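Our Day at the Tatus Pottery Open House

I have wanted to see the Tatus pottery for years, ever since I found my first Tatus cup and saucer at a church sale, and in October I finally went. They open the works to visitors once a year. My friend Marichka Hordiienko drove, as I don't care for the highway anymore, and we left the house at 7:30 with a thermos and two egg sandwiches.

It is a long way out. The last part is a county road through Medier, a small town with a feed store and a post office and a very nice antique shop that was closed both times we passed it. The pottery sits on the far side of town, past the grain elevator. The sign is small. We went by it and had to turn around in a farm lane.

Parking was in the grass. Admission was 3 dollars, and you got a ticket stub that was good for a cup of tea later on. They split us into groups, and ours went in at ten with Zsolt Rácz leading. He has run the kilns there a good while and he talks fast, so I wrote down what I could.

We started in the slip room. Slip is liquid clay, and they mix it in big tanks with paddles that turn all night. It looks like melted coffee ice cream. The teacups are all cast in plaster molds. The slip is poured in, it sits until a skin of clay builds up on the inside, and then the rest is poured back out. A cup takes only a few minutes and a teapot takes a good deal longer. They have 252 molds in use and each one wears out and has to be replaced, and the old ones are stacked behind the building like firewood. I asked if they sell the old molds. They don't.

The handles are made separately and stuck on by hand with a dab of slip. Two women were doing this at a long table by the window, and they were quick. One of them let Marichka try. Her handle went on crooked and they put it in the scrap bucket, where it gets turned back into slip.

Next came the drying room, which was warm and smelled like a basement after rain, and then the kilns. There are two big gas ones and an electric one for the decorated ware. The pieces are fired once plain, then glazed, then fired again, and anything with gold goes in another time after that at a lower heat. We could not go close to the one that was running. The other was open and half loaded with dinner plates.

I had hoped to see the decorating most of all, and that part was short. Most of the roses are decals now, soaked in water and slid into place with a rubber tool. Only the gold line on the rims is still done by brush. The woman doing it rested the brush against the cup and turned the wheel with her other hand, and the line went around and met itself. The old pink rose pattern, the one called Dalleo, has not been made in a long time. They had a case of it in the hallway, a full tea service with the covered muffin dish, which I have only ever seen in books. The pink was softer than on my pieces. Mine may have faded, or maybe it is a different year.

The pottery does not have a restaurant and the nearest motel is back at the highway, so we had booked a room for the night at Bajpai House, a bed and breakfast in Medier. We dropped off our bags there at lunchtime and changed our shoes. The rooms are plain and clean and the beds are good. Breakfast is at eight and she does not make exceptions.
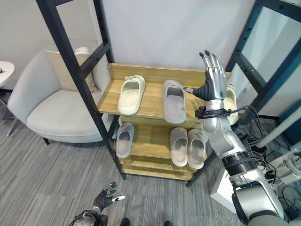
Marichka thought the tour spent too long on the clay and not nearly long enough on the painting, and she would have traded the whole slip room for another ten minutes watching the gold go on. I can see her point. I did like knowing how the cups are made, though, and I look at the seams on mine now.

We went back in the afternoon for the seconds sale, held in the long shed behind the works. There were some 4000 pieces on the tables, sorted more or less by pattern, and it was crowded by the time we got there. My advice is to go to the sale first and take a later tour. The best teapots were gone. What was left was mostly saucers without cups, cereal bowls, and a great many egg cups.

You have to look each piece over. Some have a pinhole in the glaze or a speck of iron that you would never notice on a tea table, and some have a real crack. I run my finger around the rim and the foot, and then I tap it. A good cup rings and a cracked one sounds dull. I did this with every piece I bought and still came home with a sugar bowl that has a hairline under the handle. It will be fine for cotton balls.

I bought four cups and saucers with a blue forget-me-not border, the sugar bowl, and a small cream pitcher with a rose on each side. Marichka bought a cake stand — the only one on the table, and she saw it before I did. They wrap everything in newspaper, but bring your own box. The ones they had ran out.

The tea was served in the old packing room, in Tatus cups of course, all different patterns. It was plain black tea and a little strong by that hour. There was lemon cake and a very dry scone. On the wall is a row of framed pattern sheets, numbered, and the last one is 218. I looked for the violet pattern my aunt had and found it near the door. It is called Marsh Violet. I had been calling it the wrong thing for most of my life.

A few notes if you are thinking of going. The floors are concrete and uneven, and there are six steps up to the kiln room with a rail on one side only. Strollers have to stay outside. The sale takes checks and cash. The restroom is in the front office and the line was long before each tour went in. Bring a sweater for the shed, which is not heated.

The forget-me-not cups are washed and on the second shelf of the hutch now, and I will set the table with them next week when I have a cloth that goes with the blue. The one I had in mind has a stain.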